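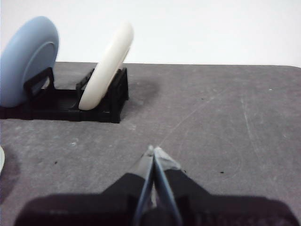

Fig. 1. Two plates standing in a slotted black plastic rack on a dark grey tabletop.

Household Care, Unit 5: Racking and Air Drying
19 March 2022 – Verkby course office

5.1 Purpose of the rack
A dish rack holds plates upright so that water runs to the lower rim and air reaches both faces. Plates stacked flat trap a film of water between them and dry slowly.

5.2 Spacing
Leave one empty slot between plates where the load allows. Thick-rimmed plates need more room than thin ones. A plate in a slot leans a little – this is normal, provided it does not touch its neighbour. In Fig. 1 the light blue plate is at the left and the cream-white plate stands to its right, almost edge-on to the viewer.

5.3 Foot rings
The foot ring on the underside of a plate can hold water when the plate is laid face down. Upright racking lets most of it drain. Wipe the ring with a dry cloth before the plate goes into the cupboard.

5.4 Position of the rack
Stand the rack on a level surface, clear of the table edge. An open rack without a tray needs a folded cloth beneath it if the plates are dripping. Lift the rack to move it; dragging marks the surface.

5.5 Exercise
Load a rack with 9 plates of mixed sizes, largest at one end. Sketch the arrangement and note any plates in contact. Written answer: 300 words, to be handed in by the end of May.

Contact: Verkby course office, extension 2677
© Verkby
Back to top

Related items
Unit 4: Washing Order and Water Changes
Unit 6: Cupboard Storage
Reading list: Maltano Kitchen Notes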